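The Second Arm

Ruxandra Căpraru came to the workshop in Wadmont every evening in April, after her shift at the bakery. She paid for her place at the table with cleaning. The others paid with money.

She had built the first arm alone, in her kitchen, and it had taken her one winter. It was a slow and polite arm. It could pick up a spoon and put it down again, and for a long time this was enough for her. Then her hands began to be stiff in the mornings, and she thought about the braided bread that her mother had made, with four strands, and how many hands such a bread needs.

"You want a robot to braid," said Brzozowska, who kept the keys.

"I want to see if it can learn," said Ruxandra.

She did not start with dough. She started with rope. She bought 60 meters of it in the shop on Hurnen Street, soft cotton, and cut it into pieces as long as her arm. The man in the shop asked if she had a boat.

For two weeks nothing good happened. The arms did not know about each other. One would reach for the strand and the other would reach for the same strand, and they would meet above the table with a small dry sound, like two people who knock their glasses together without any joy. Ruxandra wrote every failure in a notebook. On the evening when she wrote number 118, Brzozowska made her a tea and sat down next to her.

"Which one is the older?" she asked.

"The kitchen one. I call it Konovton."

"And the other?"

"It has no name yet. It is too fast. It does not wait for anybody."

"My brother was like this," said Brzozowska. She drank her own tea and then, after some time, Ruxandra's also.

They took the rope away and let the fast one move over the bare wood of the table, as it liked. Ruxandra had the idea that it must first be tired of itself. Brzozowska said that machines do not get tired, but she stayed to look.
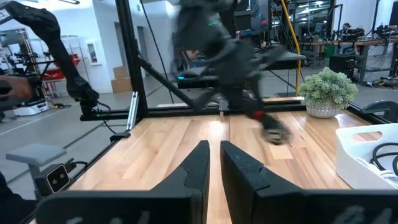 The fast one, over the table at Wadmont.

It went down and up, down and up. Ruxandra lowered the speed to 38 and looked again. Now she could follow it with her eyes. She saw that it always turned its wrist a little before it arrived, a movement she had never asked for. She knew this movement. She did it herself when she laid the third strand over the second, and she had shown it to the arm in the first days, many times, without thinking.

"It was listening," she said.

"It was copying," said Brzozowska.

"When I was six, this was the same thing."

She brought back the rope and fixed four pieces at one end under a heavy book. Konovton took the first strand and held it. The fast one came, turned its wrist, and stopped. It stayed in the air for such a long moment that Ruxandra put her hand on the switch. Then it took the second strand and laid it over.

They made a braid as long as a finger before the rope slipped. It was ugly and too loose on the left. Ruxandra cut it off with the kitchen scissors and put it in the pocket of her coat.

At home she weighed 500 grams of flour and left it in the bowl, covered with a cloth, for the morning.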